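Progress report: table surfaces and small household items
June
Prepared by the Nellik project office for the Lastero fund

The work in this period covered the fitting out of the test tables, the choice of cloths and the first full pass through the item set. The fourth table at the Jamby site is now in use. Spending is within the amount agreed for the period, apart from one overrun on textiles described below.

Tables and cloths

All tables have been moved to the rear hall, where the light can be kept constant through the day. Black curtain is used as a backdrop. It was chosen over gray board after the board marked easily and had to be repainted twice.

Eight cloths were bought: three plain, two striped and three checked. Plain cloths are the easiest to keep flat and show every crease. Checked cloths hide creases but also make thin or pale items harder to pick out by eye, and the pattern shifts visibly when a cloth is pulled a short way to one side. The yellow-and-white gingham was not sold in a width that covers the larger table, so a second panel is laid on the right with an overlap. The overlap is pressed before each session. A seam tape was tried and removed — it left a ridge high enough to turn a pen.

Item set

The set stands at 647 items against a target of 1,000. Items are ordinary things from a kitchen, bathroom or desk, bought in shops near the site and kept in their retail packaging where the packaging is itself the item. Each is weighed, measured and entered in the Pal register before it goes on a table. Items from different rooms are mixed on purpose, as this is how they are found on a family table at the end of the day.

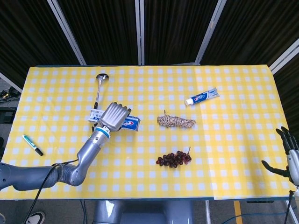 Gingham cloth with toothpaste box, steel spoon and marker pen.

Cartons of this type have held up less well than expected. The end flaps open after repeated handling and the corners soften, which changes the measured length. Cartons are now replaced when the length differs from the register entry by more than the agreed limit, and the replaced carton is kept for comparison. Flatware needs no such check, but polished steel reflects the color of the cloth under it, and the register photographs for spoons have been retaken on a neutral ground. Markers are stored with caps on and checked for leaks at the end of each session. One checked cloth was lost to ink in the first week and has been replaced from the textile line.

Budget

The textile line is overspent by the cost of the extra gingham panel and the replacement cloth. The difference has been met from the storage line, where second-hand shelving came in below the estimate. No change to the total is requested.

Open points

Laundering is still done off site and takes a cloth out of use for several days. A quote for a small washer has been requested. The register does not yet record which cloth an item was laid on; the field will be added before the next intake, and earlier entries will be completed from the session sheets where these are legible.

Next period

Intake will continue toward 1,000 items, with priority given to soft packaging and to cups and bowls, both of which are thinly covered. A round table will be added if floor space allows. The next report will include the replacement rate for cartons and a revised list of cloths.

Nellik project office, Jamby site — contact via the front desk | © Nellik | Back to top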